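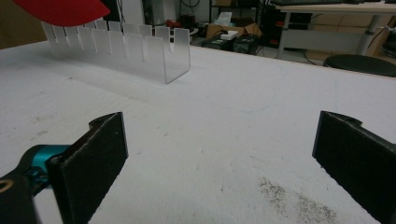 Figure 3. Rack station, hand-held gripper view.

4.2 Putting plates away

Putting dishes in a rack is the chore we were most excited to try, and it is harder than folding towels ever was. A person slides a plate into a slot without thinking. A machine has to find the slot first, and our rack does it no favors: the walls are frosted and let the white table show faintly through them, so slot and tab look much alike to a depth sensor (Figure 3). The padded fingers open wide, and a plate can meet them at many angles, which Hutsuliak's earlier Sometti study found to be a real help.

We recorded 126 demonstrations with 12 people at the Lomthorpe site and trained one policy on all of them. The results made us very happy! Plates went in cleanly from most starting poses, and the policy learned to back off and try again after touching a tab, a habit it picked up from Cifuentes and Vakulenko, who both do it constantly. Bowls are another story. They tip as they enter, and four of our longest failures were bowls. Section 4.3 takes up the bowl trials in detail.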